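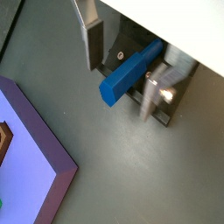
*Blue block on the bench, gripper fingers over it, corner of the purple tray at lower left.*

# Working a Tray Bench With the Arm

This page is for people on the Medina line who used to fill trays by hand and now share a bench with a Clorus arm. It covers a normal shift: start, feeding, misses, handover. For wiring, firmware and anything behind the side cover, call Sovwood maintenance.

Keith Hoani wrote the first version in April, when only one bench had an arm. The steps have been changed since then by the people who run them.

## What your job is now

Before the arms, one person filled trays for the whole shift and somebody else checked them at the end of the line. Now the bench operator does both the feeding and the checking, and the arm does the pick and place. You will handle fewer blocks and look at more trays. Most people find the first week tiring in a different way: less in the wrists, more in the eyes and neck. Use the stool.

The bench target is 625 trays a shift. That's the target for the bench, arm and operator together, and it isn't used in anyone's review. If a supervisor asks you for a personal number, send them to this page.

## Starting the bench

1. Sign in on the bench screen with your own badge. The stop log goes by badge, so don't work under the last person's login.
2. Wipe the tabletop with a dry cloth. No spray near the arm.
3. Look at both gripper fingers. If a screw is backing out or a finger leans, leave the bench off and call maintenance.
4. Set the tray against the corner stop. A tray that's a little off will still run, but the misses build up through the shift.
5. Press HOME and keep your hands behind the yellow line until the light goes steady.
6. Run one tray at speed 32. If it comes out right, go to the normal setting, 71.

Please don't go over 71. The arm will do it, but you'll spend the time you saved picking up blocks.

## Feeding

Lay blocks flat on the open part of the table with space between them. They don't have to be straight. The arm can take a block at an angle, and it does badly with two that touch. Blocks near the edge of the table are slow for it to reach, so keep to the middle where you can.

Only add blocks when the light is white. You'll have plenty of time. People coming from the hand line tend to rush this part at first, and the arm ends up waiting on a crowded table.

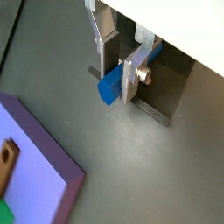 ## Checking the grip

Watch the first few picks after every start and after every break. On a good pick the block sits between both fingers with an end showing past them, and it stays put when the arm lifts. If it tips or slides, press HOLD. HOLD keeps the fingers closed. STOP cuts the motors and the block may drop.

After HOLD:

- Wait for the amber light.
- Put one hand under the block before you press OPEN.
- Set the block back on the table, away from the others.
- Press RESUME and watch the next pick all the way to the tray.

Three slips in a row means the finger pads need cleaning or changing. Log it as "pads" and switch to hand filling until someone comes. Hand filling is still a normal way to run the bench — every operator gets a turn at it each week so the skill stays on the floor.

## Misses and mixed trays

Trays with more than one shape or color need a look before they leave. The camera check in Dastarside catches empty spots well and wrong pieces less well. If it flags a tray you think is fine, press KEEP and add a short note. Those notes are read, and two of the current settings came out of them.

## Handover

Allow roughly 15 minutes. Finish the tray that's running, clear the table, press PARK, and badge out after the arm is folded. Tell the next person what you logged, even if it's in the log. Part-filled trays go on the lower shelf with the bench number on a tag.

If you've had a full shift at the screen and want hand work next, write it on the rotation sheet by the time clock before you leave.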